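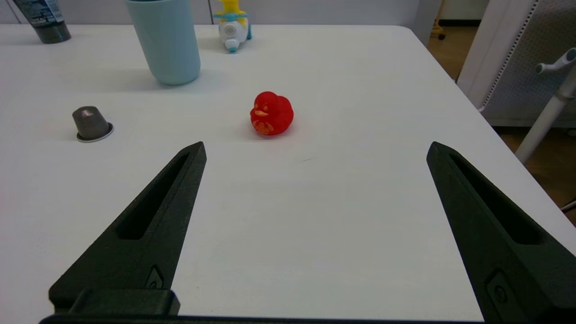 Table Things, February

Small objects from the Tredis house, gathered by Rhona Morrison and put out on the white table for the spring sale. Everything is sold singly unless the line says otherwise. Collection is from the Grutmont yard, side door, after 4 p.m.

Red duck, yellow print on the front and side. Lot 300. Ewan MacBrayne has asked for first refusal on this one.

Coffee capsule, dark gray with a silver rim. It goes with the duck at no charge.

Cup, pale light blue, straight sides, matte. Lot 880. The rest of the blue cups went last year and we have no more of them.
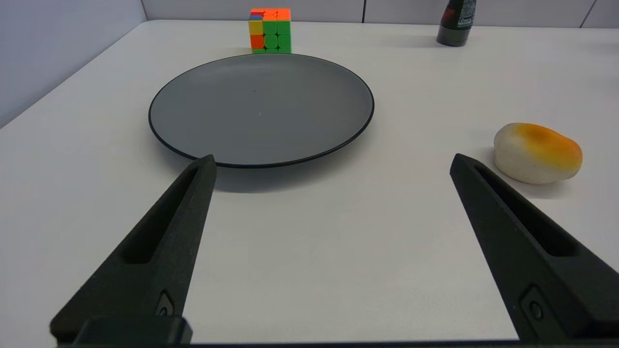 Gray plate with a thin black rim, Rubik's cube behind it.

The plate is lot 1295. It has a shallow, flat surface and would do for bread or cheese — please don't ask us to ship it, we gave that up after the Enberg order.

The cube is lot 2000 and is sold as it stands, unsolved. The bottle at the back is not for sale.

To reserve a lot, write to Rhona with the lot number and the time you plan to come. Lots are held until the end of the month and then go back on the list.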